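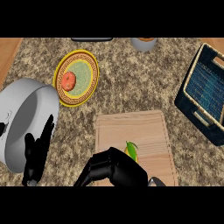 Skurnine is a subscription service which follows what your elected members do, in the legislature and on the local council, and sends it to you in one digest every evening. I have used it since August, when the session in our province was still closed and there was very little to report. Now there is a lot. The digest arrives at half past six, and I read it in the kitchen, standing at the counter. When supper is as small as one red tomato on the plate with the yellow rim, I can finish the reading before I finish the eating. I mention this because the length was my first worry. I had tried two other services before, and both sent me so much that after a week I opened nothing.

## What you get

You choose your riding and your municipality, and then up to 30 subjects. I chose only five: housing, transit, schools, water and elections. For each bill or motion in these subjects you see who brought it, at which stage it is, and how your member voted when there was a recorded vote. When there was no recorded vote the digest says so in plain words. I appreciate this very much, as I did not understand for my first years in this country that many things are passed by voices only, and no list of names exists.

The summaries are short and calm. No adjectives about the members, no coloured arrows for who is winning. Under every summary is a link to the full text, and in my experience it always opened the right page. One time it was a bill of 236 pages, and the link went directly to the section that the summary was speaking of. I have used this several times with other long bills and it is the function I would miss most.

## The council part

This is weaker. I live in Multthorpe, where the council publishes its minutes as scanned pages, sometimes crooked, and Skurnine must read them by machine. The results are uneven. A vote on parking fees was put under "water". A rezoning on the east side appeared twice, with two different outcomes, and I had to open the minutes to learn that the first outcome was an amendment and the second was the main motion. Grundulitz, the company that makes Skurnine, corrected the parking one two days after I wrote to them. The rezoning is still there twice.

I think it is fair to say that the fault begins with the council. But the subscriber pays Grundulitz, and on the sign-up page the council coverage is described with the same confidence as the provincial one.

## Small things

- The search finds old votes well if you know the bill number. With ordinary words it is poor. "Rent increase" gave me mostly a debate on tool rental.
- Saved notes are limited to 1000 characters. I write long notes, so I keep them elsewhere.
- The text size can be changed on the phone but not in the e-mail version.
- You can pause the digest when the legislature rises. The button is hidden under "Billing", where I did not look for it.
- French is available for the provincial part. I compared a few summaries and they say the same as the English ones – also the legal terms were correct, as far as I can judge.

## Compared with Matsuda

Before this I paid for Matsuda, and I still receive its free edition. Matsuda is faster. It sends a message minutes after a vote, and it has better reports from committee meetings, with the questions and answers nearly complete. If you work with government every day, you probably want that one. It costs more, and it assumes that you know already what a "reasoned amendment" is. Skurnine has a small glossary which opens when you touch the word. I touched it often at the beginning, and I still do it with "prorogue".

## Would I renew

For the provincial digest, yes, and I have done it for one more year. For the council I continue to read the minutes myself on the town website, with a cup of tea and some patience. A cheaper plan without the municipal part would suit me, and I have asked Grundulitz for it. They answered politely that it is under study.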